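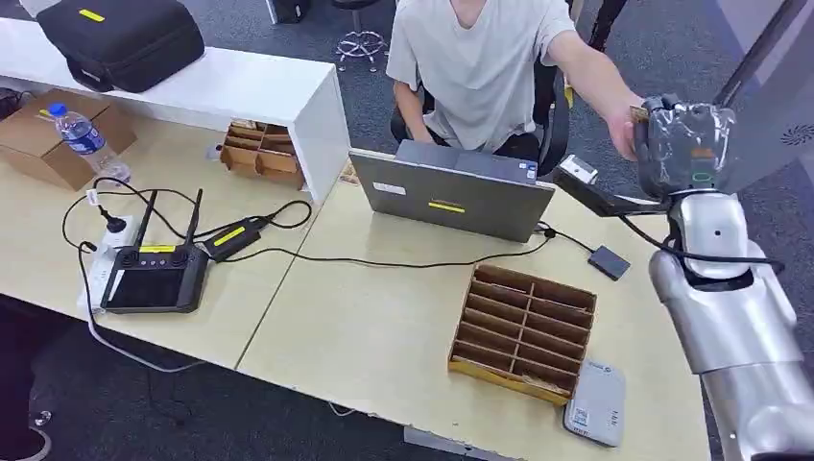 Figure 3. Shared desks at Skivum, with a divided cardboard tray and other items on the work surface.

Last updated: February
Print | E-mail this page

4.2 Storage on shared desks

We looked at 39 desks at the Skivum and Kanholm offices and logged 2,075 loose items. Small things such as cards, cables and labels made up most of the log. At Skivum, trays stayed on the desk during work and shared the surface with laptops and other equipment (Figure 3). The tray in the figure is shallow, with narrow compartments formed by thin cardboard partitions.

Staff at 11 desks used a tray every day. They told us narrow slots suited cards but were a poor fit for chargers, and cables tended to end up beside the tray. Kanholm staff favoured drawers, which we could not log in the same way. Desk area is treated in Section 4.3.

Shares: 11 | Comments: 0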